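3.2 Aufbau und Datenerhebung im Projektkurs

Der Greifstand Tendano wurde im Projektkurs Robotik von drei Studierendengruppen nacheinander genutzt. Aufgabe: gemischte Kleinteile aus einer offenen Metallkiste entnehmen, ohne Vorwissen über die Objekte. Kiste mit Zwingen fixiert, Leitungen außen am Arm geführt. Objektsatz bewusst heterogen (Becher, Tuch, kleine Figur usw.), Anordnung zu Beginn jeder Serie von Hand, danach kein Eingriff mehr bis Serienende. Insgesamt 3.208 Griffversuche, verteilt auf 28 Serien, alle im November.

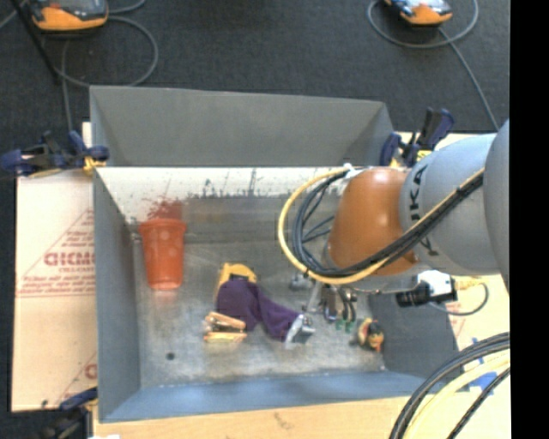

Abb. 4: Greifstand Tendano während einer Serie, Arm über der Kiste.

Die Auswertung erfolgte zunächst mit Sureo, später mit eigenen Skripten, weil der Export Zeitstempel verschluckte. Betroffen waren rund 325 Versuche, diese sind in Tabelle 2 nicht enthalten. Als Erfolg gilt: Objekt verlässt die Kiste und wird abgelegt. Reines Anheben zählt nicht. Gruppe 2 hatte das anfangs anders gehandhabt, Labels nachträglich korrigert.

Problematisch vor allem weiche Objekte. Textilien verdecken Nachbarteile, die Segmentierung aus Nogueira fasst dann beides zu einem Kandidaten zusammen. Griffe nahe der Wand wurden von der Planung in 33 Fällen verworfen, Sicherheitsabstand war zu groß gewählt; Vergleich mit kleinerem Abstand steht noch aus. Kalibrierung vor jeder Serie neu, Dauer wurde nicht mit protokoliert.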